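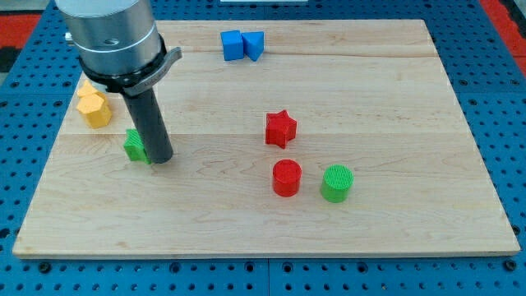
About Us

Mestivix is a small school for people who want to learn to bake bread, and who want to learn it properly, with flour up to their elbows! We opened in Gernton with one secondhand deck oven and a class of six, and we've been happily running out of shelf space ever since.

Our founder, Zodwa Rampersad, spent years on the night shift at the Van Wyk bakery before she taught her first evening class. She still teaches the rye course herself, and she still starts it the same way — everyone smells the starter, everyone makes a face, and then everyone gets a jar of it to take home. (Please feed it.)

These days we run courses for beginners, a longer program for people hoping to bake for a living, and a Saturday-style family session during school vacations that gets loud and is a lot of fun. Last year 174 students came through our doors, and 65 of them signed up for a second course. We love seeing the same faces again, especially when they bring a loaf to show us.

Most of our flour comes from Flulla, a mill just up the valley that grinds in small batches. It changes a little from one harvest to the next, so our recipes do too. If your handout has pencil marks on it, that's the reason, and the pencil is probably right.

You don't need any experience or special tools to join a beginner class. We supply aprons, scrapers and proofing baskets, and there's always soup at lunch. The next round of beginner courses starts in May, and the sign-up list is open at the front desk or through the contact page.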